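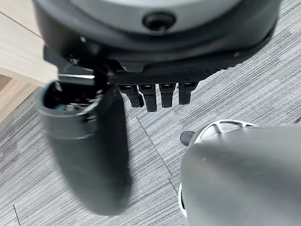 Turkholmの貸別荘、内覧会に行ってきた。朝の船、揺れた。港からバス、降りて坂、荷物もって登るのはきつい。受付はMiranda棟の前庭で、管理会社Brescombeの名札をつけたVega Prietoさんが鍵を配っていた。名前を書いて、靴カバーをもらって、あとは自由に見てくださいとのこと。見られるのはMirandaとNortonの二棟。外壁は白とグレーから選べるらしく、グレーのほうは写真の上に写っている濃いやつ、あのつや消しの感じに近い。個人的には白のほうが島っぽいと思う。夏の照り返しはすごそうだけど。

以下、忘れないうちにメモ。順番ばらばら。

## Miranda棟

- 74平米、平屋、寝室二つ
- 居間が南向き。午前中から明るい。天井高め
- テラスは広いが日よけなし。パラソルは自分で買い足すことになりそう
- 浴室に窓あり。シャワーのみ、浴槽なし
- 浜まで400メートル。歩いてみた。行きは下りで楽、帰りは途中で休んだ
- 寝室の片方、クロゼットの扉がベッドに当たる。ベッドの向きを変えればたぶん平気

台所は思ったより小さい。コンロ二口。冷蔵庫は小型で、四人で一週間は無理だと思う。Candela Goicoecheaさん(別の組で来ていた人、島に通って長いらしい)いわく、買い物は港の店で先に済ませたほうがいいとのこと。坂の上には夕方で閉まるパン屋しかない。パンはおいしかった。いちじく入りのやつ。

## Norton棟

こっちは二階建て。外階段で上がる屋上テラスつき。海が見える、というより海しか見えない。風つよい。洗濯物はよく乾くだろうけど飛びそう。

一階は寝室と浴室、二階が居間と台所という逆の造り。眺めを優先したらこうなったと、案内のIfor Gittinsさん。食材を毎回二階まで運ぶのをどう思うかで好みが分かれそう。母を連れてくるならMirandaのほう。庭はまだ途中で、オリーブとブーゲンビリアを植える予定と図面にはあった。隣の棟との間の生垣も低い。プライバシーが気になる人は埋まるまで待ったほうがいいかも。

収納はわりと期待していたので、どの部屋でも戸棚の中まで覗かせてもらった。長期で借りるとここが効いてくる。棚板一枚で上下に分かれているだけでもだいぶ違うし、鍵つきの扉があれば、自分の物を入れておける。木目は明るいオーク調が好み。

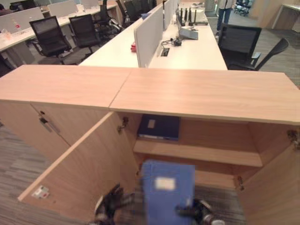 ## 料金と契約まわり

- オフシーズン一泊158ユーロ、清掃費べつ
- 1月から冬の長期プランあり。まとめ払いで3888ユーロ、光熱費は込み、ネットも込み
- 夏は一週間単位のみ。入れ替えの曜日は固定
- 犬は一匹まで。Nortonの屋上は不可
- 保証金は退去後に返金。日数を聞きそびれた。メールで聞くく
- プールは共用。両方の棟から歩いてすぐ。冬は加温なし

説明してくれたのはMilagros Colladoさん。早口だけど資料が分かりやすい。平面図は全部もらえた。暖房のことを聞いたら、エアコンだけで床暖房はないとのこと。冬プランを考えているなら要注意、タイル床なので足もとが冷えるとおもう。ラグは備品に入っていない。

キャンセル規定は紙で二ページ。まだ読んでない。

## その他

昼はプール脇で軽食。いわしの酢漬け、じゃがいものオムレツ、オレンジ。隣に座ったFatima Nnajiさんは冬プランで申し込むつもりで、Norton狙いだそう。仕事をしながら三か月住みたいらしく、二階の窓際に机が置けるか巻尺で測っていた。置けるらしい。

携帯の電波は居間ではよく入る。Mirandaの奥の寝室はぎりぎり。夜の騒音は昼の見学なので分からない。坂の下に食堂が二軒、どちらも閉まってたので味も不明。

帰りの船が15時台で、最後は走った。屋上の写真を撮り忘れたのが心残り。次の内覧は3月とのことなので、都合がつけばもう一回行って、庭の進み具合と水圧を見てくるつもりです。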